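How to Clean Up a Frosted Plastic Storage Box (and Get the Label Off It)

Filed under: Closets, Storage, Minor Victories

My cousin Hoi-yan Chung moved out of her apartment in Pornden in April and left me her storage boxes, the white frosted kind you can almost see into. You can tell something is in there. You can tell it might be a sweater. This is the whole appeal, and also the whole problem, so everyone who owns them puts labels on them, and everyone who inherits them gets to take the labels off.

Hoi-yan labels with conviction. One lid had three layers on it, like tree rings: TAXES on top of CAMPING on top of something in pencil that I believe was CANDLES. If you have a stack like that, or a single box that has gone yellow and tacky in the spot where the masking tape used to be, the method below will get you a clean one in an evening. Most of the evening is waiting.

What you need

A sink or bathtub bigger than the box
Dish soap, the plain kind
Baking soda
Cooking oil (the cheap bottle, please)
Rubbing alcohol
A hair dryer
A plastic scraper or an old gift card
Two soft cloths, one for wet work and one for dry
A clean white work surface, or a few sheets of white paper

You do not need a scouring pad. Put the scouring pad back. The frosting on these boxes is a fine texture in the plastic, and a green pad will polish it into shiny streaks that catch the light from across the room. I have a box with a shiny streak in the shape of a comma. It holds extension cords now and faces the wall.

Step 1: Empty it and take the lid off

Take everything out, including the dead batteries and the single glove. Wash the lid separately. Lids collect grime in the groove that runs around the underside, and if you wash the box with the lid on you will rinse that grime neatly down the inside corners.

Step 2: Warm the label

Hair dryer on medium, held a hand's width away and kept moving. You want the glue soft and the plastic still shaped like a box. When a corner of the label lifts under your fingernail, stop heating and start peeling, slowly and at a low angle, pulling the label back over itself. If it tears, warm the torn edge and start again from there.

Ya-wen Pan, whose closets I have seen and resent, peels hers straight out of the freezer. She says cold glue snaps off. I don't own a freezer that fits a sweater box, so I can't argue.

Step 3: Oil the leftovers

What remains is a gray, sticky rectangle that collects lint. Rub a little cooking oil over it and walk away for half an hour. Do not stand there scraping at minute three. I know you want to.

When you come back, push the softened glue off with the gift card, always in one direction, wiping the card as you go. Scrubbing back and forth just moves the glue into the frosting, where it will live with you for years. Mine was a Hinora card with no money left on it, and it was the most useful that store has ever been to me.

Step 4: Wash

Warm water, a squirt of soap, the wet cloth. Go over the oiled part twice, because oil on frosted plastic makes a clear window and you may think you have damaged the box. You haven't. Once the oil is gone, the cloudiness comes back.

For general yellowish dinginess, make a paste of baking soda and water and smear it on with your fingers. Light pressure, small circles, rinse well. It helps with grime. It does nothing for plastic that has yellowed from sitting in a sunny window, and neither does anything else I have tried, including optimism.

Step 5: Alcohol for the stubborn bits

Marker ink, price sticker shadows and whatever that is near the handle. Test a dab on the bottom of the box first, give it a minute, and check that the surface hasn't gone dull or gummy. If it's fine, dampen the cloth and wipe. Window open, no candles lit, even the ones you found at the bottom of the CANDLES box.

Step 6: Dry it and check it against white

Dirt on a frosted box hides beautifully. Under the kitchen light, against my dark counter, every box I washed looked perfect, and then I carried them into the bedroom in the morning and found fingerprints the size of quarters. Dry the box with the second cloth, including the rim, then put it down on something pale next to a window. 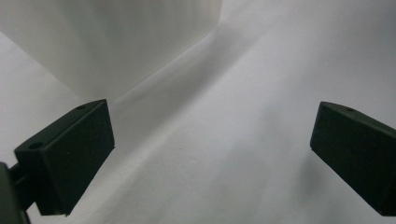 Good light does more here than good eyesight, and I'd take one bright morning over any flashlight. Tilt the box, turn it, and look across the surface instead of straight at it. With pale underneath, smooth frosted white should read as one even, soft glow, and the gray band along the base is only shadow, so leave it alone. I have spent real minutes of my life rubbing at a shadow. Anything that stays put on the plastic when you turn the box is residue, and goes back to Step 3.

Step 7: Label it again, but less

Resist the permanent route. A strip of paper taped inside the wall, facing out, can be read through the plastic if you write large and dark, and comes off without any of the above. Test the pen through your particular box before you write out a whole set. Some frosting is too thick, and you get a sort of rumor of a word.

Hok-lam Fung ties a paper tag to the handle with string, which works on any box with a handle and makes the closet look like a very small shipping office.

Questions I keep getting

Can it go in the dishwasher? Check the bottom for a dishwasher mark. Without one, no. Mine from Uvberg had no mark, went in as a box, and came out as more of a tray.

The lid won't fit now. Did the hair dryer do it? Possibly. Try it turned the other way around first. It was that, both times, for me.

It still smells like mothballs. Leave it open, with a dish of baking soda inside, for a couple of days. Then sniff it again. If you are storing more mothballs in it, skip this step.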